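Wäsche sortieren mit zwei Körben und einem Regal

9. Aug. 2020

Seit Juni läuft die Wäsche bei mir nach einem festen Schema. Vorher lag alles in einem Sack, wurde vor der Maschine auf den Boden gekippt und nach Gefühl getrennt. Das kostete jedes Mal Zeit und führte zu grauen Geschirrtüchern. Geändert habe ich im Wesentlichen die Behälter und die Reihenfolge.

Der Ausgangsbestand: Küchentücher, Putzlappen, ein paar Handtücher, T-Shirts. Keine Wolle, keine Seide, nichts mit Sonderprogramm. Die Trennung muss also nicht fein sein, sie muss nur jedes Mal gleich ausfallen.

Sortiert wird auf dem Fliesenboden. Eine Tischplatte in der nötigen Größe habe ich nicht frei, und die Fliesen sind in einer Minute gewischt. Die Behälter stehen direkt nebeneinander, links der runde weiße Korb, rechts die dunkelgraue Kiste mit Gittermuster. Graues kommt in den runden Korb. Die Kiste nimmt die hellen Tücher auf, auch die mit Rot darin. Das blau-weiß karierte Tuch ist der übliche Grenzfall. Ich rechne es inzwischen zu den hellen, nachdem es mehrere Wäschen ohne sichtbares Abfärben überstanden hat.

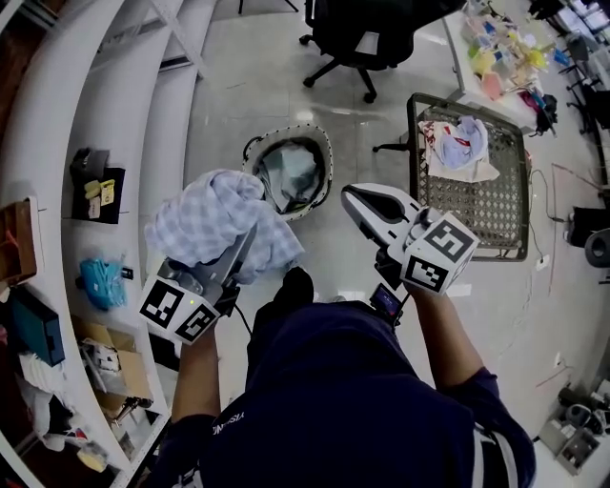
Zu den Behältern

Der runde Korb ist ein Tristel, die Kiste stammt von Barredo. Beide habe ich im selben Laden in Tomalstead gekauft, beide ohne Deckel. Die Kiste hat den Vorteil der geraden Wände: Gefaltete Tücher lassen sich darin senkrecht einstellen, und sie steht bündig an der Wand. Der Korb ist dafür leichter zu tragen. Für lose, knittrige Stücke ist die Form ohnehin gleichgültig.

Ein Nachteil der Kiste ist das Muster. Dünne Bänder und Aufhänger rutschen durch die Öffnungen und verhaken sich beim Herausziehen. Ich lege solche Teile deshalb nach oben oder gleich in den Korb.

Zum Waschen

Helles bei 60 Grad, Graues bei 40. Putzlappen gehen separat, ohne Weichspüler, da sie sonst schlechter saugen. Schleuderdrehzahl 1000, mehr bringt bei meiner Leine wenig und macht die Tücher steif. Das Waschpulver ist von Bokari und wird nach Wasserhärte dosiert, nicht nach Augenmaß. Den Messbecher habe ich bei 100 ml mit Filzstift markiert - der aufgedruckte Strich war nach kurzer Zeit abgerieben.

Zum Regal

Das Regal ist weiß, aus Metall, mit fünf sichtbaren Böden und diagonalen Streben, und steht vor der Ziegelwand. Es ist noch weitgehend leer. Schwarze Plastiktüten liegen auf einem der mittleren Böden am linken Ende, der Rest wird nach und nach belegt. Geplant sind Handtücher in Augenhöhe, Küchentücher darunter, Putzlappen ganz unten. Die Streben nehmen an den Seiten etwas Zugriff weg, deshalb packe ich alle Stapel von vorn ein und lasse seitlich eine Handbreit frei.
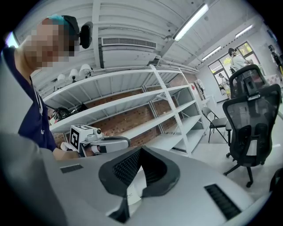
Am Regal, die meisten Böden noch ohne Belegung.

Gefaltet wird auf Drittel, dann einmal quer. Bei Küchentüchern ergibt das einen Stapel von 20 cm Breite. Frotteehandtücher tragen stärker auf und bekommen einen eigenen Boden. Offen ist noch die Beschriftung. Klebeetiketten halten auf lackiertem Metall gut, hinterlassen aber Reste, Magnetstreifen wären die Alternative. Die teste ich, sobald der zweite Boden voll ist.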